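The drawer with all the cables

In April I finally opened the bottom drawer under our television. I say "finally" because I have been closing it with my foot for two years. When we moved to the flat in Iralden I put inside it everything that had a plug on one end, and I promised to myself that I will sort it when the boxes are gone. The boxes are gone a long time already. The drawer was still the same.

I am writing this down mostly for my sister, who asked how I did it, and also for me, so that next time I don't start at nine in the evening again.

First I took everything out and put it on the table. It is better to use a table than the floor, my back told me this very clearly the last time. I also put an old cloth to one side for wiping, as cables in a drawer collect a grey sort of fluff that I don't find anywhere else in the flat. A slightly damp cloth for the chargers, a dry one for anything that goes in the wall. And nothing plugged in while you wipe, of course.

Then I made piles. Phone chargers, lamp cords, things for the computer, things I don't recognise. The last pile was the biggest one. There was a charger for a camera I sold before we moved, and a flat black adaptor with the label rubbed off completely. I kept that adaptor in my hand for a good while, thinking what it could belong to. My husband said it was from the Cilum radio, but the Cilum radio has its own cord and it is in the kitchen. So we still don't know.

The power strips were the part I was the least happy with. I had thought we owned one spare. We owned several, and some of them I would not like to use again. One had a crack next to the switch. Another one was from my student room and had a brown mark around one socket, and I am a bit ashamed that I carried this through two moves. Those went directly in the bag for electrical recycling. Please look at yours also, it takes a minute.

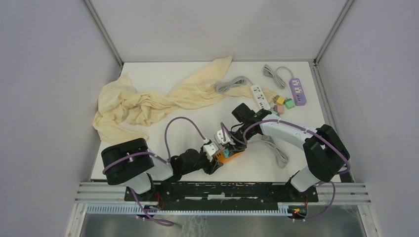
With a strip that is still good, I take all the plugs out before I put it away. I used to leave a plug or an adaptor sitting in it, thinking it is practical to keep them together. But then the strip does not lie flat, the plug catches on everything, and one day you pull the wrong thing and the whole drawer comes with it. Hold the strip with one hand and pull the plug by its body, never by the cord. My father repeated this to us in the kitchen maybe 1000 times when I was small, and now I hear myself say it with the same voice.

After that comes the cord. I fold it in long loops, back and forth, and put a tie in the middle. For years I was winding cords tight around the strip itself, and they became hard and curly near the end where they come out. Long loose folds are kinder. They also fit in a drawer much better than round ones, a thing I learned from the man at the Moussa hardware store when I went to ask for a box of ties. He had a basket with 100 fabric ties for less than the price of a coffee and a muffin, so now I have ties until the end of my life.

I labelled with masking tape and a pen. I bought special labels once, very pretty, with a little line for writing, and they fell off in the summer. The tape stays. I write the name of the thing and the room: "lamp, bedroom", "printer, hall". For the strips I write how long the cord is, as this is always what I want to know when I am standing with one in my hand behind the sofa.

For the inside of the drawer I used two low bins from the Clundus range, the grey ones without a lid. I wanted three but the drawer is 94 centimetres wide and the third one was not going in, not even when I pushed. So there is a small empty space at the right side, where I have put the flashlight and the batteries. I like this space more than the bins now.

The unknown cables I could not throw away. I know what everybody says about this. I put them in a paper bag, folded the top and wrote "April" on it. If no one asks for any of them until next April, the bag goes to the depot without me looking inside. My husband has already asked twice if he can look inside. He can, if he puts the ties back.

All together it took me one evening and a piece of the next morning, with a break when I found the cord of the old lamp with the green shade and had to go and see if the lamp still works. It does. It is standing beside me while I am typing, and the colour of the light is as ugly as I remembered, but I think I will keep it for the winter.

Next I would like to do the shelf over the washing machine, where we have four half bottles of the same detergent. I don't promise when.

Recent posts
Washing curtains without taking down the rail
What I keep in the hall cupboard and what I moved out
A small repair on the kitchen chair
Plum cake, second try
Neighbours, balconies and my tomato plants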